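Driltulville Robotics Club
Gallery: The Glass Rack Project

The glass rack was our spring semester project. The club meets on Friday afternoons in the back half of the Leone building, and this page collects pictures and notes from the bench. Members who missed sessions asked for something they could look at without digging through the shared drive, so the notes are longer than on our other gallery pages.

The task sounds simple. Stemmed glasses go upside down on a wire rack, and the two arms have to put them there and take them off again without a person touching anything. Last year we worked with blocks and plastic cups. Glasses are harder for the obvious reason that they break, and for a less obvious one: clear glass on a printed cloth is very hard for a camera to pick out. We chose the flowered cloth on purpose. On the plain gray mat the first version of our program did fine, and we wanted to know what it would do on a busy background.

Each arm has its own camera above the gripper. We run the arms by hand from the control station to record a session, then train on what we recorded. The target for the semester was 200 recorded sessions. We also wrote the software that sorts them, which we call Motura. It started as a script for renaming files and grew from there. The older sorting tool, Nenden, is still on the club computer if anyone needs to open last year's block sessions.

On the bench

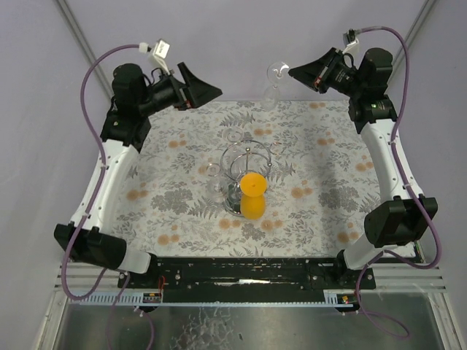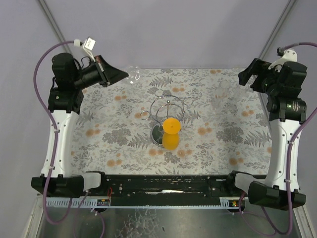
Both arms at the glass rack, with the orange glass at the rack and clear ones around it.

Notes on the setup

The orange glass is our reference. It shows up well against the cloth, so we used it to check whether a bad attempt came from the grip or from the camera not finding the glass. If the arms could handle orange and missed clear, we looked at the vision side first.

Grip position took the most time to get right. Holding a glass by the bowl works until you try to hang it, and then the fingers are in the way of the rack. Gripping near the foot leaves more room but the glass swings if you move too fast. The final instructions for drivers say to slow down before the glass gets near the rack and to wait for it to settle.

Cables were the other problem. The purple camera cables need enough slack for the arm to reach across the table. Too tight and they pull on the connector when the wrist turns. Please check the ties on the arm links before you start a session, and do not move them without writing it in the log.

The gray side panels stay up. We tried a week with them off and people walking past in the hallway kept showing up in the recordings.

Session log

Session 29 is the first one worth using for training. Everything before that was practice and is marked that way in Motura. Please do not delete the practice sessions. New drivers find them useful, mostly for seeing what too fast looks like.

A session starts with the rack near the middle of the cloth and the arms in their rest position. Change where the clear glasses stand each time. Several early batches had them in nearly the same spots and the program learned the spots.

What is next

The club voted to stay with glassware for the fall. We would like to get to 500 sessions and try a second cloth with a different print. There is also a plan to have one arm pass a glass to the other before it goes on the rack. We have done this by hand from the control station 2 times and have not recorded it yet.

The bench is open to new members starting in July. No experience is needed to drive the arms. You will do your first sessions with plastic cups, and an experienced member will sit with you at the station. Bring a laptop if you want to work on the sorting software.

Back to all galleries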